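What the Arm Really Costs — speaker notes
October 2, 2018

(Get the water first. Wait for the side door to close, it bangs.)

Hi everybody, thanks for coming back after lunch. I'm the one who signs the purchase requests at Wemis, so if you were hoping for the math talk, Urho Honkanen is on after me and he has all of it. I've got receipts.

Quick show of hands. Who has bought an arm? Okay. And who bought one and then had to go back for more money inside a year? (Pause, let them laugh, put my own hand up.)

So we do towels. Folding them, mostly, for the Trelau project, which is about getting linens handled in small care homes where there's one person doing laundry for the whole building. When I wrote the first budget I had one big line that said ROBOT and then a tiny line that said OTHER. I was pretty proud of it! It fit on one page. Terence Clegg in accounts sent it back with a circle around OTHER and a question mark, and I was annoyed with him for a week. He was right, and I've told him so, and now I'm telling all of you.

Let me go through what was hiding in there.

The gripper. We got a quote for the arm and I read it as a quote for an arm with a hand on it. Nope. The hand is its own quote, from its own supplier (Dritton, in our case), with its own delivery time. Ask about the fingers too. Plain parallel fingers are fine for a lot of cloth work, and I would start there before anybody talks you into something fancy. Buy a second set on day one. You will drive a pair into the table. 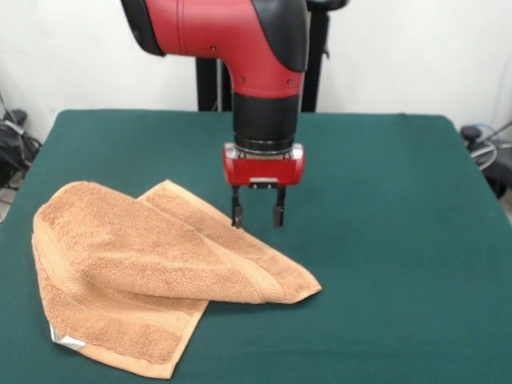

Then there's the stuff around the arm. A stand that doesn't wobble. A table that's the right height for the stand, and I'd love to say we measured before we ordered, but we bought two tables. Cloth for the top, in a color your towels don't come in. Get several yards of it, the dye changes between batches and the vision people will come find you. And cables! Please, please give cables their own line. Power, network, camera, and then spares of each, and they are never long enough. My first spreadsheet had zero dollars for cables. We've spent 764 on them so far — that's just the ones I could find receipts for.

(If running late, skip to the calendar part.)

Okay, towels. This one gets a laugh, but I'm serious. We went through 80 towels in the first stretch. They go limp, they pill, the loops catch, and a towel that has been folded all day by a machine doesn't act like a new one. You want both kinds, and you want them from the same place with the same hems and the same tags, or Urho will say his results moved and it'll be your fault. I budget 600 dollars for cloth items now and I don't apologize for it.

Calendar. We placed the order in April and I'd promised people a working table a lot sooner than they got one. Put the slow thing first. For us the slow thing was the hand, and the arm sat bolted to its stand looking gorgeous and doing nothing.

People time. Somebody has to lay the towel back down between tries. Every single time. Our software is called Kun and it's great, and it does not lay the towel back down. I figure roughly 70 percent of our hours at the table went to resetting and tidying up in the first stretch, and there was no line for that either. If you only change one thing in your own plan, add that one.

(Hold up the marked-up page with Terence's circle on it.)

My sheet now has the arm, the hand, spare fingers, stand and table, cables, cloth, repairs, and hours. OTHER is gone, I'm not allowed to have it anymore. I've got copies of the blank version up front, so grab one on your way out, and if your supplier quotes you shipping separately, write that in at the bottom, I left room.

Questions? (Repeat each one into the mic, the back rows can't hear.)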